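Tveit opens shared kitchen for evening cooks

February 21, 2025

A shared kitchen has opened at the Tveit community building after a refit costing 2,018 pounds. Residents can book it for up to three hours at a time, and the first bookings have already been taken for the coming month.

The room was last fitted out more than a decade ago. The new layout keeps the wooden worktops and puts a compact white stove between them, with the spices kept to the right of it. Pots, pans and a kettle are provided, so people need only bring their food and a tea towel.

Money for the work came from a grant by the housing firm Kirach, which paid 300 pounds, and from the building's own repair fund. Local supplier Drorkerix fitted the new sink taps at cost.

A booking costs 12 pounds and includes electricity. The kitchen closes at ten in the evening, and users are asked to wipe down the cooktop and turn all the knobs to off before they leave. Anyone wanting to bake for a large group should ask first, as there is only the one oven.

Bookings can be made at the front desk or by phone. A second sitting of the Unik soup evening is planned for July.
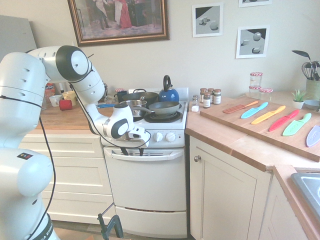
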